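Cuaderno de taller, evaluación de kits
2022-11-29
Kit de pinzas manuales Nesel, unidad de préstamo

Sigo con la evaluación del kit Nesel. Llegó de Clendudport con el embalaje bien, una esquina algo aplastada que no afectó al contenido. Faltaba la hoja de calibración en papel, pero el PDF está en la memoria que viene dentro del maletín. Lo copio a la carpeta compartida, subcarpeta "préstamos".

Contenido según albarán: dos pinzas de mano con cámara, juego de almohadillas de goma de repuesto, marcadores fiduciales, cables, llave Allen, licencia temporal del software de registro. El albarán dice que el préstamo es de 19 días, a contar desde la entrega. Hay que avisar antes de que venza o facturan el kit entero.

Montaje

Las dos pinzas vienen ensambladas, solo hay que poner las almohadillas y pegar los marcadores. Las almohadillas entran a presión y cuestan más de lo que sugiere el manual. La primera la metí torcida y tuve que sacarla con una espátula de plástico. Truco: mojar el borde con alcohol isopropílico, entra sola y se evapora en un momento. No usar jabón, deja película y luego resbala.

Los marcadores son cuadrados y autoadhesivos, y van sobre una plaquita que sale de la pinza. El adhesivo es demasiado bueno para un préstamo. Si se pone uno mal no se recoloca, se rompe. Estropeé uno. Imprimí otro en papel mate con nuestra impresora y el software lo lee igual, siempre que se respete el margen blanco. Apuntar esto para el informe: el consumible se puede hacer en casa.

Los tornillos de la plaquita venían flojos en una de las dos. Apretados a mano con la llave del kit. Revisar otra vez después de la próxima tanda.

Software

Instalado en el portátil del banco. Pide crear cuenta aunque se trabaje sin conexión, y la cuenta tarda en activarse. Perdí un buen rato con eso. Una vez dentro, la interfaz es simple: emparejar, calibrar, grabar, exportar. La calibración entre las dos pinzas se hace mirando una desde la otra, de modo que cada cámara vea el marcador de la contraria. A la primera no salió, tenía la segunda pinza demasiado cerca y el marcador muy de canto. Separando un poco los brazos y girando la muñeca hacia la cámara pasa en pocos segundos.

La exportación genera una carpeta por toma, con vídeo y trayectoria aparte. Los nombres de las carpetas son ilegibles. Hice un script corto que las renombra con el número de toma y la tarea, está en el repositorio con los de Oakley.

Pruebas

Tarea elegida: manipular sobres y paquetes pequeños, que es lo que nos pide Drukby para la línea de devoluciones. El plan es llegar a 300 tomas antes de devolver el kit. El proveedor recomienda un mínimo de 200 válidas para entrenar una tarea simple, así que queda margen para descartes.

Hoy solo tomas cortas, para coger el ritmo y ver dónde falla. Notas sueltas:

Los sobres acolchados se agarran bien por el borde y mal por el centro. Por el centro el relleno cede, la pinza cierra de más y el sobre gira.

Conviene fijar la altura de trabajo y no cambiarla entre tomas. Con la mesa baja uno acaba doblando la espalda y la pinza entra con otro ángulo, y eso se nota en las trayectorias.

El gatillo es cómodo al principio. Después de una serie larga se carga el pulgar. Propongo tandas cortas con cambio de operador, y no dejar que una sola persona haga toda la tarde.

El seguimiento se pierde cuando la cámara mira de cerca una superficie lisa. Si hay estructura al fondo (barandillas, estanterías, mobiliario) aguanta mucho mejor. En el banco pequeño, de cara a la pared blanca, perdí 6 tomas seguidas. Me pasé a la nave grande y se acabó el problema.
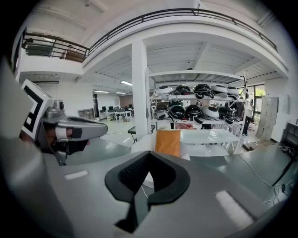

Otra cosa que hay que vigilar son los reflejos. Las superficies brillantes devuelven las luces del techo y en alguna toma el software marcó puntos falsos sobre el reflejo. No llegó a perder la trayectoria, pero la calidad que indica baja de verde a amarillo. Para la próxima, probar con un mantel mate o una lámina de goma encima de la mesa y comparar con las mismas posiciones de partida.

La lente es muy angular y recoge media sala. Avisar a quien esté por la zona antes de grabar, y revisar los vídeos antes de mandar nada fuera. Pregunté al soporte de Nesel si hay opción de difuminar personas en la exportación. Respuesta: todavía no, previsto para la versión de abril. Lo pongo en el informe como carencia.

Batería: sin datos fiables aún. El indicador salta de lleno a medio sin pasar por nada intermedio. Dejar una pinza grabando en vacío hasta que se apague y apuntar la hora.

Comparación rápida con el equipo de Oakley que probamos antes: el de Oakley pesa menos y el gatillo es más suave, pero la calibración había que repetirla a cada encendido. Este la conserva, al menos en los dos reinicios que hice. Las almohadillas de Nesel agarran mejor el plástico fino. En papel liso no veo diferencia.

Pendiente

Pedir precio de las almohadillas sueltas, no aparece en la oferta.
Preguntar si la licencia va por equipo o por usuario. La oferta dice una cosa y el contrato otra.
Repetir los sobres grandes con agarre a dos manos.
Cinta en el suelo para marcar la posición del operador.
Subir el script de renombrado con un par de comentarios, ahora mismo solo lo entiendo yo.
Cargar las dos pinzas esta noche, el cargador está en el cajón de abajo del banco.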